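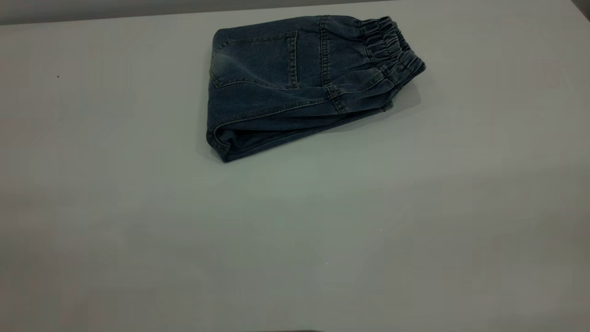 Folded denim pants with a gathered elastic waistband, Weldu open day.

Weldu opened its Vukville workshop to the public on 29th May, and I attended on behalf of Valska. The program was devoted to the folding of clothing by robot.
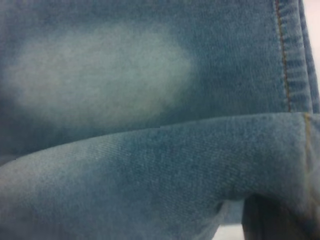 Sille Hafþórsson led the demonstration and answered questions for 30 minutes. She explained that denim remains a demanding material, as thick seams resist a clean fold. 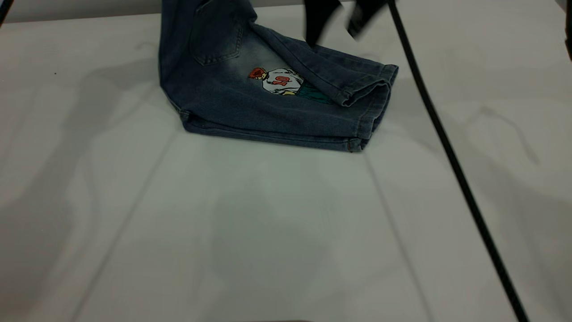

Visitors were then invited to discuss possible uses in laundries and clothing repair. I wish to thank our hosts for their courtesy. A second session will be held at Brultlow, with places for 10 guests.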